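Relatos breves | Microficción

La mudanza a Clurville

Salimos de Okier a las 5 con once cajas. En la radio dijeron que la carretera estaba cortada y mi madre la apagó. La casa nueva olía a cerrado. Ella contó el dinero dos veces: quedaban 38. Luego se sentó en el suelo y se quitó los zapatos. De la pared verde azulada no dijo nada. 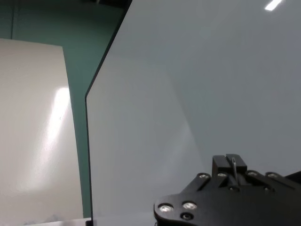
Mayo

Volvió a poner la radio.

Más relatos
- El turno de Redico
- Delacroix, puerta 5

© Relatos breves | Contacto | Volver arriba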